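Notebook – garment pick runs, Norkmont bench
4 July 2020
Posted by the handling group

Came in on a holiday to rerun the waistband result before anyone puts it in a slide. I don't believe it yet.

The claim, as it stands in the Kesmont draft: if the policy is trained on clips where the grasp is labeled by garment part (waistband, hem, side seam) it picks cleaner than one trained on the same clips with no labels. Cleaner means one garment lifted, held to the end of the count, nothing dragged along. The draft says the labels do the work. I think the color trim does the work.

Look at what we train on. Red cloth, white edges. The white edge is nearly always where the label says "grasp here," so the labeled policy and a dumb "go for the white bit" rule would agree most of the time. We never ran the dumb rule. I asked for it in the last review and it got written down as future work, where things go to die.

Setup today: soft seat against the wall, red garments dropped by hand from the same height, wrist view only. Left the overhead view off because it helps both policies and muddies the comparison. Two conditions, labeled and unlabeled, same Plirex weights underneath, swapped between runs so the light drifts equally on both.

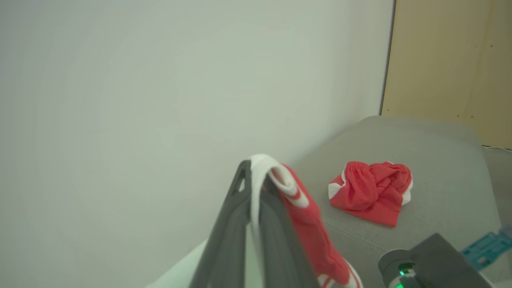
First block was no use. The grip force default had been changed after the Hamada demo and not changed back, and I only noticed when I read the config for something else. Threw out the whole block, both conditions. If you changed it, please write it on the sheet.

Second block, 13 drops per condition. Labeled policy ahead by 2. That is nothing. You could get that from one bad drop landing flat instead of in a heap, and I know for a fact the drops are uneven, I was doing them. The draft reports a much bigger gap from 333 clips replayed offline, but replay doesn't move any cloth. It scores whether the proposed grasp lands near the labeled one. So of course the labeled policy wins. It is being graded on its own homework – I said this in the spring and I will keep saying it.

What I would accept:
- the white-edge rule run as a third condition, same drops
- at least one set with plain garments, no trim anywhere
- somebody other than me dropping, and not knowing which policy is loaded
- failures logged by type, so "grabbed two" and "let go early" stop sharing a column

The plain set is the one that matters. If the labeled policy still leads on cloth with no contrast at the edge, fine, I'll drop it and the draft can go out. My bet is the gap closes to zero.

One thing in favor of the labels, to be fair. On tight heaps the unlabeled policy tends to go for the top of the pile and close on a fold, and the hold looks fine until the arm turns. Six of its misses in the second block went that way. The labeled one did this less. Could be real. Could also be that it aims lower because the trim sits lower in a heap. Same problem again.

Still to do: put the grip default back in the shared config, rename the run folders (they all say "test"), find plain garments in the same weight of fabric. Cotton from the store bin is too stiff, tried it.

Draft should not go out before October in my opinion.

Recent entries
Grip force defaults, again
Wrist view vs. overhead on soft goods
Notes on offline replay scores
Hamada demo: what we changed on the day
Drop height and heap shape

Norkmont bench notebook | Contact the handling group | Back to top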